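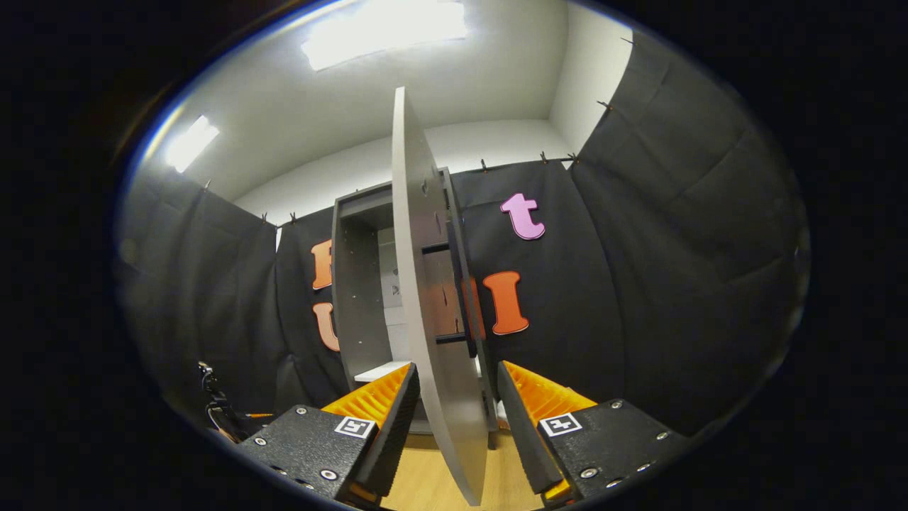 Staso Hand-Held Gripper Kit: Board Handling Set

Sample release for people trying out the Staso kit before they order it. Put together at Bredadham by Ketill Kjærgaard and Hanne Þrastardóttir.

What is in the set

300 short clips of a person using the gripper to pick up, hold and put down flat boards near a gray open shelving unit. One clip per folder. The room has black curtains on the walls and a light wooden floor, and we kept it the same for the whole set.

Each folder has:
video.mp4 — wide view from the gripper camera
width.csv — finger opening over time, in millimeters
pose.csv — gripper position, worked out from the video
notes.txt — free text, often blank

Kit used

Staso hand-held gripper, second version, with the soft ribbed finger pads in orange. Each finger housing carries a square black-and-white marker. The width file is read from those markers, so keep them clean and don't put tape over them. Two kits were used, both stock.

The pads come as a spare part from Frandsen. We swapped ours once, in December, after folder 212. The new pads are a little stiffer and you may see less bend in the later clips.

Getting started

1. Unpack the archive somewhere with 12 GB free.
2. Run check_files.py. It prints the name of any folder with a missing file.
3. Open the clips with the Arnier viewer, or anything else that reads mp4. The viewer lines up the width curve with the video; other players won't.

Known problems

Large boards can block most of the view behind them. Pose is less steady in those clips.
The lens is very wide and the corners of the picture are black. Crop or mask them before training.
Ceiling lights are in view in many clips and we did not correct exposure.
Width readings drop out when a marker is covered. Gaps are left as empty cells — do not read them as zero.
Folders 3 and 12 have no notes file.

Terms

Free to use for testing and research. Ask Hanne before passing the set on to another company. Questions about the kit itself go to Ketill.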